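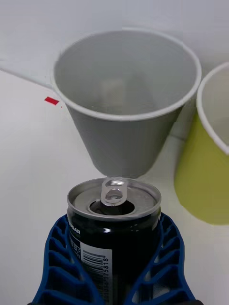
4. Setting Up the Drinks Station

This section covers the drinks end of the table: paper cups, canned drinks, and the space between them. Put the table in place (Section 2) and wipe it down (Section 3) before you start.

You will need:
Paper cups in two colors
Canned soft drinks, regular and sugar-free
The Farnow table, white top
A damp cloth and a dry cloth
One waste bin and one bin for empty cans

4.1 Placing the cups

1. Take the cups out of the sleeve by the outside wall. Keep fingers off the rolled rim and out of the inside.
2. Look into each cup before you set it down. Throw out any cup with a crushed rim or a split seam.
3. Stand the cups upright, open end up, toward the back of the table. Cups of this shape are narrower at the base than at the mouth, so two cups can touch at the rim and still have a gap at the bottom. Go by the rims when you space them.
4. Use one color for water and the other for canned drinks. Whichever way you choose, keep it the same on every table in the room.
5. Leave 2 inches between the back row of cups and the wall if the table will be moved during the event. If it will stay put, the cups can go right up to the wall.

Note: The Celenow sleeve holds 10 cups. Do not put a full sleeve out on the table. A tall stack tips over when someone pulls from the top.

4.2 Placing the cans

1. Wipe the lid of each can with the damp cloth, then with the dry one.
2. Set cans in front of the cups with the name of the drink facing the guest. Sugar-free cans go on the left.
3. Keep cans closed until they are asked for.
4. To open, hold the can upright on the table with one hand and lift the tab with the other until the opening gives. Push the tab back down flat before pouring.
5. Pour with the cup standing on the table. Tilt the can, not the cup. Stop well below the rolled rim.

CAUTION: The edge of the opening is sharp. Do not put a finger into the can, and do not give an opened can to a small child.

CAUTION: An opened can with the tab standing up catches on sleeves and cords. Check for raised tabs whenever you reach across the table. 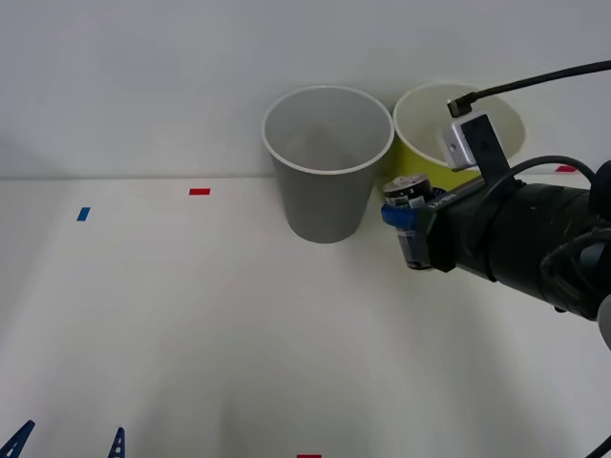

Text by the Safavi Guide Team

4.3 During the event

1. Move cans one at a time and keep them upright. Lift each can clear of the cup rims before you carry it sideways.
2. Set the can down in front of a cup, never on top of one or inside one. An empty paper cup will fold under the weight.
3. Wipe up rings and drips as they appear. Dark drinks show quickly on a white top and may leave a mark if left overnight.
4. Replace any cup that has gone soft at the base.
5. Restock when the front row is gone. Bring cans from the Cloncombe crate under the table and close the lid afterward.

Note: For a room of 17 guests, one station is enough. For larger groups, set up a second station on the opposite side of the room and repeat 4.1 and 4.2.

4.4 Clearing the station

1. Empty leftover drink into the sink. Do not pour it into the waste bin.
2. Put cans in the can bin. Stack used cups by color and put them in the waste bin.
3. Return unused, unopened cans to the crate. Cups that have stood out on the table do not go back in the sleeve.
4. Wipe the table from the wall side forward and let it dry before folding.

For folding and storage, go to Section 5.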